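Minutes - Fault Review, Tabletop Handling Cell
Thursday, 2 p.m., small meeting room, Rasero

Present: Hilkka Vuorinen (chair), Ngọc Tăng (controls), Khoa Bùi (test operations), Quyên La (safety)
By phone: Chiến Từ (Omura, hand supplier)
Minutes taken by Quyên La

1. Minutes of the last meeting

Accepted with one change. Item 4 had said the grip release problem was "resolved." Hilkka asked that this read "not seen again since the restart." She said she has signed off on "resolved" twice for this same hand and does not plan to do it a third time.

2. The fault

Khoa gave the account. During run 518 on the mixed objects task, the hand closed on a cable, the arm started its lift, and the fingers did not open when the software told them to. The arm kept going up with the cable in its grip. Khoa hit the stop. The mouse on the other end of the cable had left the table by then and swung into the wrist. There were no injuries. Khoa was standing outside the marked line, but he pointed out that the mouse was not, and that it could have come off at head height.

The log shows a release command, then a second one, then a message that the fingers were open. They were not open. Khoa had to work the cable out by hand with the power off.

Hilkka asked how long it took from the first release command to the stop. Ngọc said the log can't answer that, as the two clocks don't agree. Hilkka asked how long we have known that. Ngọc said since March.

3. Supplier's explanation

Chiến said Omura's view is that the cable slipped into the gap at a finger joint and held it, and that the position reading comes from the motor side, so the hand "believed" it had opened. He called it an unusual case and said the hand passed 200 open and close cycles on the bench before delivery.

Hilkka asked what was in the hand during those cycles. Chiến said nothing was. Hilkka asked for the minutes to show that the bench test was done on air.

Chiến said a software patch is ready that compares motor current with finger position and flags a mismatch. Ngọc thinks this would catch a hard jam. He is less sure about a thin cable, where the extra current may be too small to tell from normal friction. Chiến said the team at Omura is confident. Hilkka asked for a number in place of the word. He will send one.

4. How often this happens

Ngọc went back through the logs and found 94 runs where the hand reported "open" and the next grasp failed. He does not claim these are all the same fault. Some are plain misses, and most have no video. Khoa said the operators have been marking these as "object error," which put the blame on the objects and kept them out of the fault count.

Discussion of whether the monthly success figure should be corrected. Hilkka said yes. Khoa said it will look bad. Hilkka said it should have looked bad already. No one objected further.

5. Objects and table layout

Khoa wants to keep cables in the object set, on the grounds that customers have cables on their tables. Quyên agreed in principle but said nothing on the end of a cable should be heavy enough to hurt anyone, and that glass should not share the table with loose cable until the release fault is understood. A loop pulled tight across the table will take whatever is in its way.

Ngọc said the planner treats a cable as part of the mouse, with no sense that the loop can reach well past it. The hand can come down over the cable while the software thinks it has clear table. The layout below was discussed on that point.
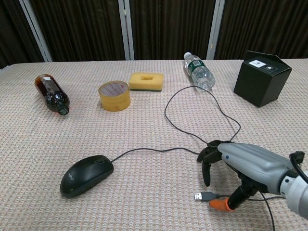

Mixed objects layout with the hand over the loop of the mouse cable. Note the glass bottle on the same table.

Quyên asked whether the glass bottle adds anything to the test that the plastic one doesn't. Khoa said weight, and a surface the cameras find harder. She was not convinced this was worth the broken glass. Agreed to take it out for now and come back to it.

Chiến suggested taping cables down during tests. Hilkka said that would test the tape.

6. Stop button

Khoa reported that the stop cut the arm but left the hand holding on, as designed, so that a held object isn't dropped. Quyên said that is fine for a bottle and bad for a sleeve or a finger. The risk sheet from Li covers a dropped object and has no entry for a person caught in the grip. She does not accept the sheet as it stands.

The Zerko release tool, bought for exactly this, was in a locked cabinet. It will be moved.

7. Decision

Cable runs are stopped. Other runs may go on at reduced lift speed with two people present. Chiến asked if cable runs could start again once the patch is loaded. Hilkka said a patch is not evidence and that she wants to see deliberate cable jams, on video, with the hand reporting them correctly.

Actions
Chiến - send the detection figures for thin cable, and the raw current traces they came from.
Ngọc - fix the clock mismatch. Sort the logged "open" failures into misses and possible jams.
Khoa - end use of "object error" as a catch-all. Remove the glass bottle from the set. Move the release tool to the cell.
Quyên - return the risk sheet to Li with the grip entry marked as missing.
Hilkka - reissue the monthly figure with a note on what changed.

Next meeting to be set when Chiến's figures arrive. Closed at 3:25 p.m.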